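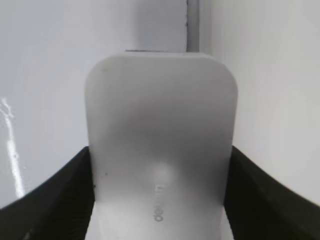
플루도스덴 로봇동아리 작업 사진 모음

1학기 집기 과제 '헥톤(Hekton)'을 하면서 찍은 사진을 모았습니다. 올린 날짜는 2020년 9월 1일이고, 사진은 대체로 찍은 순서대로 놓았습니다. 원본이 필요한 부원은 동아리 공용 폴더의 '헥톤_원본'을 열어 보면 됩니다.

과제 내용은 간단합니다. 집에서 흔히 쓰는 물건을 손가락 두 개짜리 그리퍼로 집어 옮기고, 세워야 하는 물건은 세워서 놓습니다. 물건의 종류와 놓인 방향은 미리 알려 주지 않습니다. 교내 발표회인 에니코(Enico) 전시에 내려고 시작했고, 전시가 끝난 뒤에도 몇 가지를 더 고쳤습니다.

준비

작업대 정리. 갈라르도관 실습실의 긴 책상 하나를 한 학기 동안 썼습니다. 로봇 팔 받침은 책상에 볼트로 고정했고, 전원 멀티탭은 책상 아래로 내렸습니다.

첫 배선. 카메라 케이블을 팔 바깥쪽으로 돌렸는데 손목이 돌아갈 때마다 당겨져서 일주일 만에 다시 했습니다. 두 번째 배선은 관절마다 여유를 한 뼘씩 주고 묶었습니다.

비상정지 버튼. 책상 왼쪽과 노트북 옆에 하나씩 두었습니다. 팔을 움직일 때는 한 사람이 반드시 버튼 옆에 앉습니다.

손가락 만들기

손가락 시제품. 처음 것은 안쪽 면이 매끈해서 광택 있는 플라스틱 병이 자꾸 미끄러졌습니다. 여기 나온 것은 모두 3D 프린터로 뽑았습니다.

안쪽 면에 줄무늬를 넣은 손가락. 홈의 간격을 세 가지로 바꿔 가며 비교했고, 가장 촘촘한 것은 출력이 뭉개져서 빼고 나머지 둘만 시험했습니다.

무게 시험. 저울에 올린 물통을 조금씩 채우면서 몇 그램에서 미끄러지는지 적었습니다. 300그램까지는 세 번 모두 버텼고, 그 위로는 결과가 들쑥날쑥해서 과제 물건의 무게를 그 아래로 정했습니다.

물건 고르기

부원들이 집에서 가져온 물건입니다. 빈 용기, 컵, 칫솔통, 테이프, 작은 상자 등 모두 26개이고 뚜껑이 헐거운 것은 테이프로 막았습니다. 유리와 칼은 받지 않았습니다.

번호 스티커. 바닥면에만 붙였습니다. 옆면에 붙이면 카메라가 물건 대신 스티커를 기억할 수 있다는 의견이 있었고, 다들 그렇게 하기로 했습니다.

흰색 물건만 따로 모은 칸. 흰 벽 앞에 흰 물건을 두면 윤곽을 찾는 데 애를 먹습니다. 카메라 노출을 내리니 조금 나아졌지만 물건에 그림자가 넓게 지는 날에는 여전히 틀렸습니다.

조종 연습

조종기를 잡은 1학년. 처음에는 속도를 절반으로 제한해 두고, 컵 하나를 왼쪽에서 오른쪽으로 옮기는 연습만 한 시간쯤 했습니다.

손목 카메라 화면만 보고 집기. 책상 쪽을 보지 못하게 가림판을 세웠습니다. 손목 화면에서는 손가락 끝과 물건 사이의 거리가 잘 가늠되지 않아, 다가갈 때 두 번에 나눠 내려가는 방법을 썼습니다.

기록지. 날짜, 물건 번호, 조종한 사람, 성공과 실패를 적습니다. 실패 칸에는 이유를 한 단어로 적게 했는데 '미끄러짐'이 제일 많고 그다음이 '넘어짐'입니다. '모름'이라고 적힌 줄도 꽤 있습니다.

6월 작업

한 달 동안 247회를 기록했습니다. 비가 많이 온 주에는 실습실 창을 닫고 작업해서 조명 조건이 거의 같았고, 나중에 자료를 비교할 때 이 주의 기록을 기준으로 삼았습니다.

모퉁이에 붙은 물건. 벽과 벽이 만나는 안쪽 모서리에 물건이 붙어 있으면 손가락이 들어갈 틈이 없습니다. 한쪽 손가락으로 물건을 살짝 당겨 낸 다음 다시 잡는 동작을 넣었습니다.

당겨 내는 동작이 실패한 장면. 용기가 쓰러져서 처음부터 다시 했습니다. 높고 좁은 용기는 아래쪽을 당겨야 한다는 것을 이날 기록지에 크게 적어 두었습니다.

손가락 교체. 나사산이 닳아 한쪽이 헐거워졌습니다. 양쪽을 같이 바꾸고 원점을 다시 잡는 데 오후가 다 갔습니다.

코드 회의. 화이트보드 왼쪽은 집기 순서, 오른쪽은 할 일 목록입니다. 오른쪽 맨 아래의 '케이블 타이 사기'는 학기가 끝날 때까지 지워지지 않았습니다.

에니코 전시

전시대 설치. 실습실 책상보다 낮아서 받침 높이를 맞추느라 합판을 덧댔습니다. 전시장 조명은 노란빛이 강해 아침에 카메라 설정을 새로 잡았습니다.

관람객 체험. 물건을 고르는 것은 관람객이 하고 집는 것은 자동으로 했습니다. 가장 많이 고른 물건은 노란 컵이고, 가장 많이 떨어뜨린 물건은 납작한 테이프입니다.

오후에 팔이 한 번 멈춘 때. 손목 온도 경고가 떠서 전원을 끄고 20여 분 쉬었습니다. 그동안은 노트북으로 녹화 영상을 틀었습니다.

철수. 팔은 접어서 상자에 넣고 손가락은 따로 쌌습니다. 상자 안 스펀지는 지난 과제 때 자른 것을 그대로 썼습니다.

남은 일

납작한 물건은 2학기에 다시 합니다. 손가락 끝을 얇게 깎은 도면이 폴더에 올라가 있으니 출력해 볼 부원은 파일 이름 뒤에 날짜를 붙여 저장해 주세요.

집에서 가져온 물건은 실습실 뒤쪽 선반에 있습니다. 돌려받을 사람은 바닥의 번호를 기록지와 맞춰 보고 가져가고, 가져간 번호에는 줄을 그어 주세요.

사진에 얼굴이 나온 부원 가운데 내리고 싶은 사람은 동아리 게시판에 사진 제목을 남기면 내립니다.

이전 모음: 선 따라가기 과제 / 바퀴 만들기 수업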